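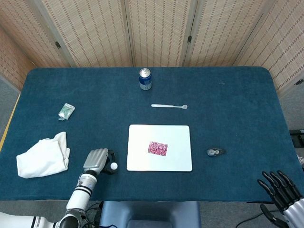

Plan your budget from the table up and you'll be amazed how far it goes! Start with a list of the jobs you want done, then price the hands, because that's where quotes drift apart. A plain gripper on one arm is enough for a ping-pong-size ball, and a fingered hand on the other lets you compare both before you commit. Our Dorkadico gripper quote came in at 2217 dollars and Maldonado wanted 2273 for the same reach - so always ask for two.

Next, set aside 200 dollars for the unglamorous stuff: felt for the tabletop, a folding screen to go behind it, and everyday things to pick up, like a toothbrush, a soda can or a cloth. I love this part, and most of it is probably in your kitchen already.

Last, add cables, spare fingers and shipping. Our total for the station, arms not included, was 2710. Write yours down before you call anyone!

Related
Leasing or buying your first arm
Reading a Genanex quote line by line
Floor space at the Lonthorpe shop

We use cookies to remember your settings. Accept | Manage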